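Pre-show safety check, Dinonstead screening room
Done before the June showing of Plulau, doors 7.30pm

I've kept the same order as last time so you can compare the two sheets. Comments are mine unless I say otherwise, and yes, I do go on a bit.

1. Fire exits clear and unlocked
OK. Side door sticks at the bottom but opens with one push on the bar. Back door fine. Somebody had parked the popcorn trolley across the ramp again, so I've wheeled it round to the foyer, and please can it live there now?

2. Exit signs lit
OK on the left. The one by the screen is dim and I'd call it a fail if I'm being strict. New tube ordered. With a film as dark as Plulau (the whole middle act is in a cave!) you really notice how little light there is to walk by. 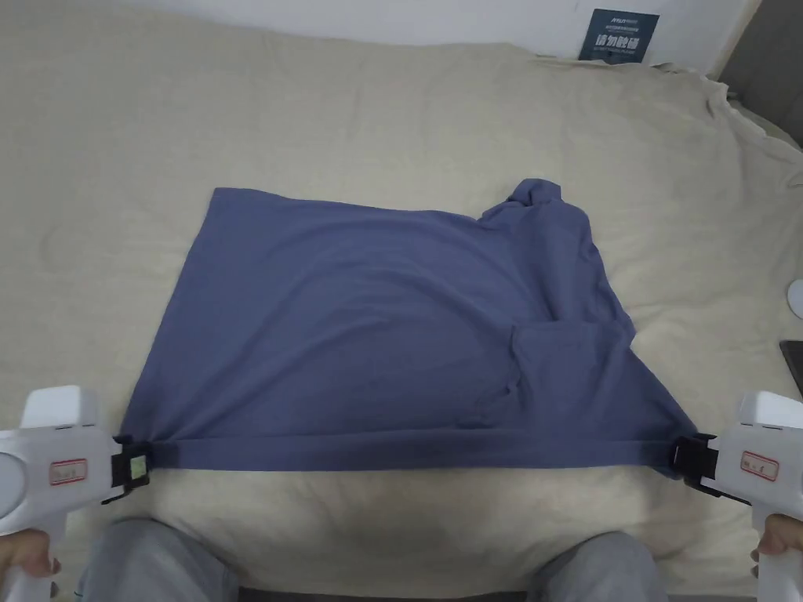
Blue T-shirt spread out on a beige duvet.

3. Seats and rows
46 seats out, all linked, aisle wide enough for a wheelchair the whole way down. Row C had a wobbly arm which I've tightened. I sat in every row for a minute and nothing creaked, apart from me.

4. Projector
Lamp counter reads 2553 hours. Last check it was 2043, so we're getting through them faster than I thought — it must be all those matinees. Fan running, vents dusted, nothing hot to the hand after the trailer reel. Ceiling bracket solid. Safety chain is on, but the clip is the cheap sort and I'd like a proper one before the autumn season.
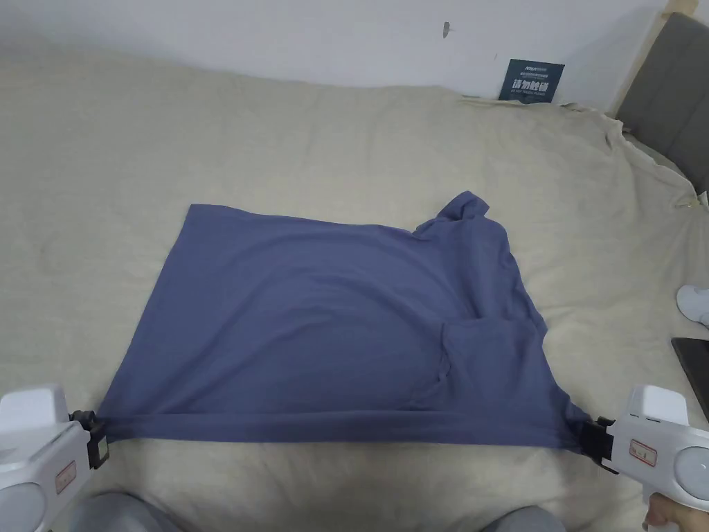
The T-shirt again, pulled out straight along the hem.

5. Cables
Needs work. The speaker lead crosses the left aisle and the rubber cover stops short of the wall. I've taped the gap down for tonight. Tape is fine for one showing and no good for a run of them, so I wrote to the hire people at Stornano and asked for a longer cover.
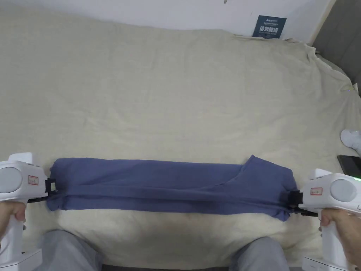
Stornano replied that the longer cover is in stock and can come with the next delivery, but they'd much prefer we ran the lead above the door frame and got it off the floor altogether. They also asked us not to put tape on the cable itself, only over the cover, as it leaves the outer skin sticky.

Fair enough, point taken on the tape. I've redone it. Going over the door is a better idea than mine, and I'll have a go with hooks once the room's free.

6. Sound level
OK. Set it from the back row with the loudest bit of the film, when the creature comes up through the harbour. Came down 2 notches on the desk from where it was. Still shook my teeth. Lovely. 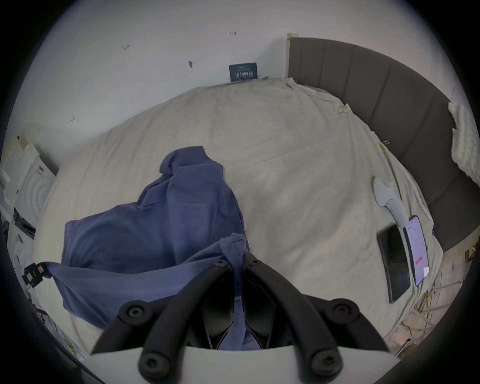 7. Electrics
Grewal's test stickers are in date on the projector, amp and both heaters. No sticker at all on the kettle, so it's unplugged and on the top shelf until it's been looked at. Flasks tonight, sorry!

8. First aid box
Short of plasters. Eye wash in date.

9. House lights
Dimmer OK, emergency full-up switch OK. Tried it twice with the film running.

Result: fine to open. Items 2 and 5 stay on the list.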